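Tarkthorpe Works Estate
Tenants' and Building Services Meeting
Minutes

Held in Unit 3, commencing 10.00 am

Present: Idris Landeg (chair), Emrys Samuel (minutes), representatives of Units 1, 2, 4, 6 and 7, Hollmann (mechanical services), Lureck (flooring)

Apologies: Unit 5

1. Minutes of the previous meeting

The minutes were accepted with one correction. Under item 4, "supply fan" should read "extract fan". The chair signed the amended copy.

2. Matters arising

2.1 Goods entrance. The roller shutter has been re-sprung and the lower safety edge replaced. Unit 6 reported that the shutter still stops short of the floor on the left side when closed from the outside switch. Hollmann to adjust the limit setting.

2.2 Water meter readings. Readings for Units 1 and 2 had been transposed on the last two statements. Corrected statements have been issued. Unit 2 asked that the credit be shown as a separate line, and this was agreed.

2.3 Bicycle store. No progress. Carried forward.

3. Heating of the double-height units

3.1 Hollmann presented the results of the temperature survey. Loggers were fixed at head height and just below the roof in each of the double-height units and left in place for the whole of December. The difference between the two levels was greatest in the early afternoon, when the warm air heaters had been running without a break since the morning start.

3.2 The report attributes the difference to the discharge angle of the heaters, which were set level at installation. Warm air rises before it reaches the far wall. Two remedies were put forward: tilting the louvres down, and fitting slow-speed ceiling fans to return the warm air to the working level.

3.3 Tilting the louvres carries no material cost and can be done during the annual service. Unit 4 asked whether it would cause draughts at benches close to the heaters. Hollmann replied that a setting of 16 degrees below level had been satisfactory in comparable buildings, and that it could be reversed.

3.4 The quotation for ceiling fans is £3,712 per unit, including wiring and a wall controller. Access equipment would be hired separately at £805 for the whole job, provided all units were done in one visit.

3.5 Unit 7 stated that its lease places fixed plant with the landlord and asked that the cost be kept out of the service charge. The chair will take this up with Ploltance as managing agent. No decision on the fans until a reply is received.

3.6 Agreed: louvres to be tilted at the next service, and loggers to be refitted for a further month for comparison. 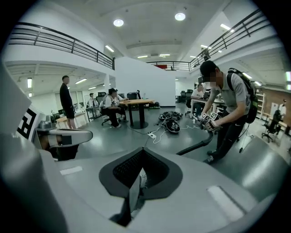

4. Lighting

4.1 High-level fittings in Units 2 and 4 are at the end of their rated life. Three have failed and a fourth flickers on start-up. Replacement at height needs the same access equipment as item 3.4, and the two jobs should be combined if the fans go ahead.

4.2 Unit 1 asked for the corridor sensors to be given a longer hold time. At present the lights go out before a person with a trolley has reached the far door. Emrys Samuel to request a change from Ploltance.

4.3 The emergency lighting test was completed. One exit sign failed to hold for the full duration and its battery is on order.

5. Floors

5.1 Lureck reported on the condition of floor finishes across the estate. The resin coating in Units 1, 2 and 6 is sound. In Unit 7 it has lifted along the expansion joint and should be cut back and made good before the edge breaks further.

5.2 Several tenants raised the matter of cleaning. The cleaning contractor has been using a general-purpose detergent which leaves a film on polished floors. Lureck recommends a neutral cleaner, diluted as marked on the container, with a clean water rinse once a week.

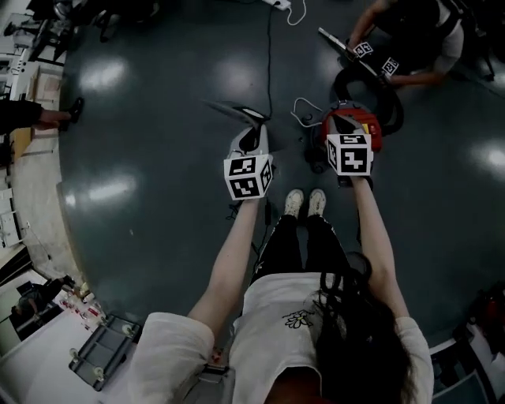 5.3 A slip test will be carried out in each unit after the change of cleaner has been in effect for one month. Lureck will use the pendulum method, testing both dry and wet, and will need a clear strip of floor near the main door and another near the sink. Tenants will be given notice of the time of the visit.

5.4 Entrance matting. The existing mats are too short to be of much use in wet weather. Lureck quoted £908 for recessed matting at the main entrance. Agreed by all present, to be charged to the common parts budget.

5.5 Unit 6 asked that pallet trucks with damaged wheels be kept off the shared corridor. The chair will circulate a reminder.

6. Fire safety

6.1 The assembly point sign has been moved to the fence beside the substation. Tenants are to amend their own notices.

6.2 Two fire doors on the upper landing were found wedged open during the last inspection. Unit 2 proposed hold-open devices linked to the alarm. Hollmann to price.

7. Any other business

7.1 Unit 4 reported a smell of drains in the ground floor washroom. Idris Landeg to check the trap and report to Ploltance if it continues.

7.2 Post for Unit 5 is again being left in the meter cupboard. Emrys Samuel to speak to the courier.

Actions

Hollmann: shutter limit (2.1), louvres and loggers (3.6), price for hold-open devices (6.2)
Lureck: Unit 7 joint repair (5.1), slip tests (5.3), entrance matting (5.4)
Idris Landeg: fan costs and lease query (3.5), corridor reminder (5.5), washroom (7.1)
Emrys Samuel: corridor sensors (4.2), courier (7.2)

The meeting closed at 11.35 am. The date of the next meeting will be circulated once Ploltance has replied on item 3.5.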